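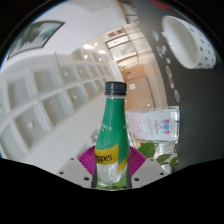
The month the robots learned our kitchen

30 October 2021

So I've been promising a post on the automation thing at work for ages, and people keep asking me at family dinners whether I still have a job. I do! It's just a slightly different one from the job I had in March, and I'm still making up my mind how I feel about that.

For anyone new: I work in the support office at Latholm, on the floor with the long corridor and the white cubbies. My title says "office services," and that covers mail, supplies, meeting rooms, the kitchen corner and whatever else people yell down the hall. There are four of us on the team. For years a big part of my day was walking. Pick this up, put that back, clear the bottles, refill the fridge, start over.

Then Latholm signed up for a pilot with Stornivero, who want to build a robot that does exactly that kind of fetching and tidying. The project is called Trosia (we all called it Trish by the end of the first week, sorry to whoever picked the name). I had pictured a shiny machine rolling in and getting to work while I stood there feeling obsolete. What we got first was a box of hand-held grippers with pink fingers, and a training sheet.

The deal is that we do our ordinary chores, only with the gripper in place of our own hand, and the camera on it records how it went. Squeeze, lift, move, let go, next one. Somebody at Stornivero then goes through all of it and uses it to teach the robot. A green Schweppes bottle turned out to be one of my better ones, because it stands up by itself and you can come at it from both sides with the finger pads. Those pads are bendy little fans, and I've gotten weirdly fond of them. Mugs I still hate. Anything with a handle makes me feel like I'm wearing oven mitts.

My first session was 39 pickups and I was wiped out. You wouldn't think so, it's just moving stuff! But you have to do it slowly and evenly, and you can't swing your arm the way you normally would, and your wrist lets you know about it that night. We complained, and now we do two short sessions a day with a proper break between them. If your workplace is about to start something like this, ask about wrists early. We should have.

Okay, the part people really want to know about. Are we training our replacement?

Ľudovít Machala, who's been on the team longest, asked that out loud at the kickoff meeting, before the coffee had even been poured. The answer we got was that no positions go away during the pilot, and that we'd be told before anything changed after it. He asked for it in writing and we got it in writing, and I think that did more for the mood than all the slides put together. It doesn't cover forever. I know that, he knows that. Some days I'm fine with it and some days I'm packing up my gripper thinking, well, there goes another little piece of what I know how to do.

Because it is a thing you know how to do. I never thought of clearing a counter as a skill until I had to break it down for someone. Which items you grab first, how you tip a bottle past a plant without whacking the leaves, where you put your weight so you don't have to reach twice. The Stornivero folks ask good questions about it, and I've had more conversations about my own work this year than in the 19 years before it.

What has changed day to day: less walking, more checking. I write up notes on what went badly, I mark the sessions that should be thrown out, and I got a small pay bump for the extra duties (small, but I didn't say no). What I miss is the chatting. When I did rounds I'd stop at every desk. With a gripper in my hand and a recording going, people go quiet and scoot out of my way – they mean it kindly, but it makes for a lonelier afternoon. Ľudovít has started doing one old-fashioned round after lunch with no equipment at all, and I've been tagging along.

The real robot is supposed to visit in March. The folks over at Skála, who are in the same pilot, say theirs is slow and very polite and gets stuck at doorways. I'll report back once I've met ours. In the meantime, if you have wrist stretches that work, put them in the comments, please – I've tried the one with the rubber band and I don't think I'm doing it right.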